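Brinent informs users about a fault in its hand-held gripper

CLONAU, December. Brinent has stopped deliveries of its hand-held gripper after a fault was found in the jaw pads of one production batch. The company asks all customers who have this batch to stop using the tool until the pads are replaced.

The fault concerns the glue between the blue rubber pad and the finger jaw. In tests at the Clonau workshop, 17 grippers out of 96 showed a pad that moved when the jaws were closed with normal force. In two cases the pad came off completely. No person was hurt. A loose pad can leave the hard edge of the jaw free, and this edge can damage the thing which is held, or pinch the skin of the user.

The first report came from Zukura, a partner company which uses the grippers in private homes to record everyday tasks for the training of robots. Its teams handle clothes, cups and other small household things for many hours a day. Zukura noticed that the grip became uneven after almost 1000 closings and sent the tools back to us. We thank them for the quick information.

The repair is done with a new glue and a small change in the shape of the pad. The joints and arms of the gripper are not affected. Mac Mathúna, our service partner, will do the exchange free of charge, and the customer pays no postage. A tool which is sent in will normally be away for 31 hours, plus the time for transport.
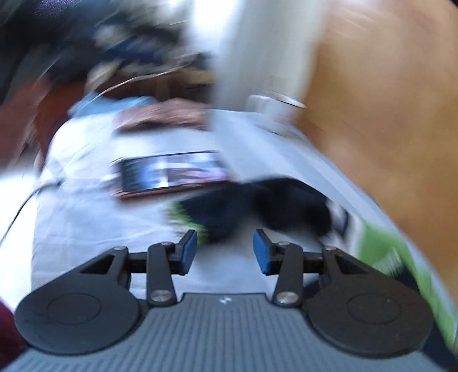

The Brinent hand-held gripper with its blue jaw pads, during work with household items on a bed.

Customers are asked to check both pads before they send the tool. Please do not try to glue a pad again at home, as remains of other glue make the repair more difficult. Recordings which were made before the fault was noticed can be used, but Brinent recommends to look again at those where an object slipped.

The batch number is printed on the delivery note. Questions can be sent to the Brinent service desk in Clonau, which answers until 5 pm.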